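实木拼板桌面用了一年，接缝处发白、有水圈，该补木蜡油还是全部打磨重做？

提问
分类：家居维修 / 木作
标签：实木桌面 木蜡油 打磨 水渍

去年11月自己装了一张工作台，台面是拼板（一条一条的木条拼起来的那种），网上买的半成品，商家说已经打磨过，收到之后我自己上了两遍木蜡油。架子是铝型材，台面用螺丝从下面固定。

现在的问题：

1. 有几条接缝发白，手指摸上去能感觉到一点点高低差，以前没有。
2. 靠近窗户那一侧有三四个水圈，是放杯子留下的，擦不掉。
3. 整体颜色不均匀，有的木条明显变深，有的还跟新的一样。
4. 冬天的时候台面中间略微拱起来，春天又平了一些，但没有完全恢复。

家里冬天有暖气，很干，夏天又潮。当时用的油是 Grullby 的硬质木蜡油，罐子上写的是涂两遍，每遍之间隔一夜。我基本照做了，第一遍擦得可能有点厚。

我的想法是直接在上面再补一遍油，省事。但有人跟我说要全部打磨到底再重新上，我手头只有一台小的方形砂光机，不太想干这么大的活。另外也想知道拱起来这件事严不严重，会不会开裂。

台面厚度大概两公分多一点，长度一米六。平时主要是做手工、焊一点小东西、吃外卖，没有特别重的东西压在上面。

先谢谢各位。

补充：评论里有人问固定方式。我是在型材上打了直孔，用自攻螺丝拧进台面底部，一共拧了两排，没有用垫片。

补充2：又有人问底面有没有上油。没有，只涂了正面和四条边。

3个回答

回答一（被采纳）

先说拱起来的问题，这个比水圈重要，建议先解决它再谈表面。

你在补充里写的两件事基本就是原因。一是底面没有上油，正反两面吸湿放湿的速度不一样，冬天开暖气的时候干湿不均，板子就会变形。二是螺丝用直孔拧死了，木头在宽度方向会胀缩，铝型材基本不动，板子没地方走，只能往上拱，时间长了可能从接缝处裂开。

处理办法：

把台面拆下来，型材上的直孔改成长条孔，孔的长边朝着台面宽度的方向。靠近中间的一排可以保持圆孔，两侧的必须是长孔。螺丝换成带大平垫的，拧到垫片刚贴住就停，不要用电钻打到底。如果型材不方便开长孔，可以买那种Z字形的桌面连接扣，几块钱一包。也可以用角码过渡，角码上本身就带长孔。

底面清干净灰，上两遍油，跟正面一样的油。底面不用讲究，擦匀就行。

上完油放一到两个星期，平放，下面垫几根同样高的木条，让两面都通风。中间拱起来的地方不要用重物硬压。大多数情况会自己回来一部分，剩下的一点点不影响使用。

再说表面。

接缝发白一般有两种可能，一种是胶线露出来了，一种是缝里积了没擦干净的油，时间长了发白发硬。你说第一遍涂得厚，第二种可能性大一些。拿指甲刮一下，能刮下白色粉末的就是油，用白色百洁布蘸一点油打圈磨掉就可以了。刮不下来的是胶，要用砂纸。

水圈先别急着磨，先试最简单的：用400目砂纸顺着木纹轻轻带几下，只在水圈的范围内，然后薄薄补一层油，十五分钟后用干净棉布擦干。浅的水圈这样就没了。如果水圈是黑色的，说明水里有铁或者水已经进得比较深，那要用草酸，稀释以后刷，戴手套，完事清水擦两遍，等干透再补油。

颜色不均匀不用管。拼板的每根木条来自不同的料，本来就有深有浅，晒过太阳差别还会变大。想要完全一致只能上色，但是上色以后再补就麻烦了。
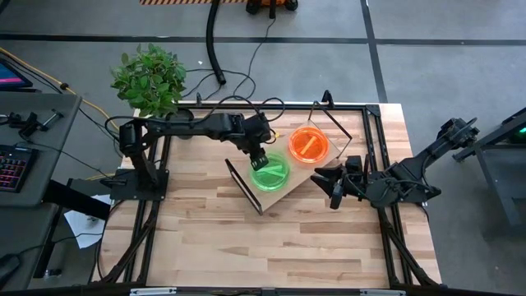
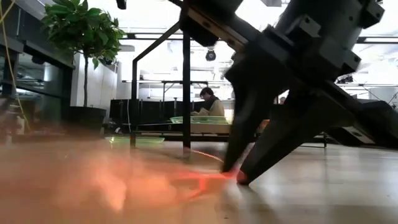
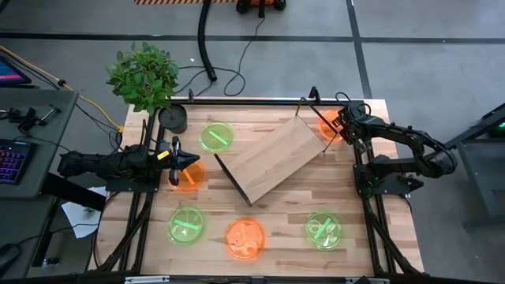
结论是你这个情况不需要全部打磨到底。局部处理加一遍薄油，一个下午就够，麻烦的是拆装和改孔。

补油的时候注意几点。油要搅匀，沉底的那部分很重要，不要摇，用棍子搅。倒一点点在布上，不要直接倒在桌面上，一米六的台面一遍用不了多少。涂完之后一定要把多余的擦掉，擦到手摸上去不粘。觉得擦得太干净了一般就是对的。

用过的布要摊开晾干或者泡在水里再扔，不要团成一团丢垃圾桶，木蜡油里的干性油氧化会发热，有自燃的例子。这一条请务必看一下。

焊东西的时候最好垫一块硅胶垫，助焊剂滴在油面上会留印子，比水圈难弄。

提问者评论：刮了一下，确实是白粉，谢谢。Z字形的扣下单了。底面的油要不要等完全干了才能装回去？

回答者回复：要等。摸着干了不算，至少放三天，天冷多放两天。不然型材压着的位置会粘住，下次拆的时候会带下来一层。

回答二

我的意见不太一样，我觉得既然都要拆下来了，不如顺手把正面也磨一遍。你自己说摸得到高低差，局部处理磨不掉高低差。

砂光机小一点没关系，就是慢。顺序是先用120目把高低差磨平，再180目，再240目，到这里就可以上油了。再往细磨没有好处，太细了油吃不进去。每换一次砂纸都要把灰吸干净，不然粗颗粒留在上面会划出圈。方形的那种砂光机容易在角上压出印子，机器要平着走，不要停在一个地方，也不要用力往下按。

有条件最好在外面磨，在室内的话门缝堵一下，戴好口罩。我上次在客厅磨一张小茶几，灰擦了两天。

油的话我用过 Jovanow 的，也用过楼主那种，差别不大，Jovanow 干得快一点，味道也大一点。两种不要混着用，要换就磨到底再换。我那罐是380块，一张桌子用掉不到一半，剩下的倒进小瓶子里，把空气挤出去再盖，不然表面会结皮。

水圈不严重的话240目过一遍就没了，不用草酸。

下面的评论：
高低差是因为干缩，冬天磨平了夏天又会出来，不建议在最干的时候磨。
——有道理，那就等春秋天湿度正常的时候弄。

回答三

直接换一块台面吧。我去年在 Rondonuwu 的店里买的，830包邮，两面都上好油了，背面还开了防变形的槽。自己磨又费时间又费砂纸，算下来差不了多少。

要不就铺一块桌垫，什么都看不见了。

下面的评论：
铺桌垫要注意透气，整块PVC压在油面上，几个月以后会发粘，颜色也会变得一块深一块浅。
楼上说的槽不是必须的，两公分多的板子，固定方式对了就没什么问题。
请问 Rondonuwu 那个是指接的还是直拼的？
——直拼，一条到头的那种。

相关问题
新买的砧板要不要先上油再用
木蜡油涂完三天还是粘手怎么办
铝型材桌架晃动，加斜撑还是加角码
Drondia 水性漆可以直接刷在木蜡油上面吗
实木餐桌被热锅烫出白印的处理方法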